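Odbridge changes rules for shared kitchens and home food sellers

Residents of Odbridge who cook food at home for sale will be able to register with the town instead of applying for a full food business license, under rules that take effect in April.

The town council approved the change on a voice vote after a short hearing. It applies to baked goods, jams, dry mixes, sandwiches made to order and a limited list of hot dishes. Home canning of meat and fish is still not allowed, and neither is the sale of raw milk products.

Until now, anyone selling prepared food in Odbridge needed the same license as a restaurant, along with a commercial hood, a separate hand sink and a grease trap. The town clerk's office said in a memo to the council that most of the people who asked about the license over the past year did not go on to apply.

The new registration costs $23 a year. Applicants must take an online food safety class, pass one kitchen visit and put a label on each item with the seller's name, the registration number, the ingredients and any common allergens. A seller may use helpers, but no more than two at a time, and both must have taken the class.

Registered sellers can deliver within the town limits and sell at the Saturday market on Grandia Street. They cannot ship food or sell it through grocery stores. Stores that want to carry a local product must still buy it from a licensed kitchen.

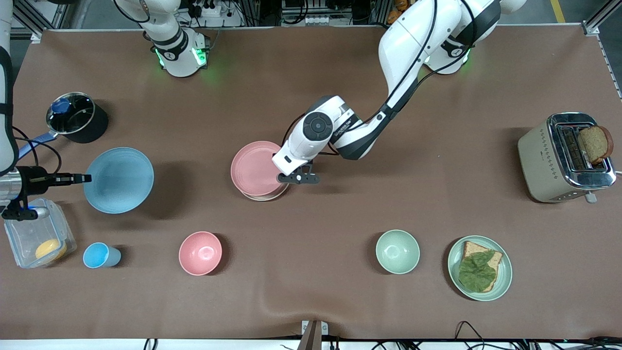
4 min read

The council also settled the question of the shared kitchen at the Ismail Building, which has been closed to new users since the fall. The kitchen will reopen with longer hours, from 6 a.m. to 10 p.m., and will rent by the hour. Cold storage will be rented separately by the shelf.

Zendomham, the company that manages the building for the town, asked for the longer hours so that bakers could start before the lunch caterers arrive. Under its contract the company must keep a written cleaning log and have the refrigerators checked each month. The log has to be available to any user who asks for it.

Users of the shared kitchen will not need the new registration if they already hold a business license. Those who do not have one can register as home sellers and use the kitchen as their listed address, which the old rules did not permit. The town attorney had raised a concern about two sellers being listed at the same address, and the final version gives each seller a separate number.

Several people who spoke at the hearing asked for a lower fee. Others were worried about parking near homes where customers pick up orders. The council kept the fee as written but added a limit on pickups, which may take place only between 10 a.m. and 7 p.m. A seller who gets repeated parking complaints can be told to move pickups to the market or another public place.

Owners of two downtown restaurants submitted letters opposing the list of hot dishes. They wrote that restaurants pay for inspections and equipment that home sellers will not have. The council cut the list after reading the letters, removing fried foods and anything held on a steam table. Soups, stews and rice dishes stayed on it. The list will be reviewed after one year.

Kitchen visits will be done by the same inspector who handles restaurants. The visit covers refrigerator temperature, water supply, pest control, storage of cleaning products and whether pets can be kept out of the kitchen during cooking. Homes on a private well must show a recent water test. Sellers who fail can ask for a second visit at no charge. A third visit costs the same as a new registration.

Annual sales for a registered home seller are capped at up to $60,000. Anyone who goes over that amount has 90 days to apply for a full license or move to a licensed kitchen. Sellers must keep sales records for two years and show them to the clerk if asked.

Town staff will not begin visits until the rules take effect, but forms will be accepted earlier. Paper copies are available at the clerk's window and at the library desk. Completed forms can be mailed or dropped off at Town Hall, Room 6. Questions about the registration should go to the clerk's office, extension 2944. Questions about renting time at the Ismail Building should go to Zendomham directly.

Existing license holders do not need to do anything. Those who would like to switch to the home registration can do so when their current license runs out. License fees that have already been paid will not be refunded.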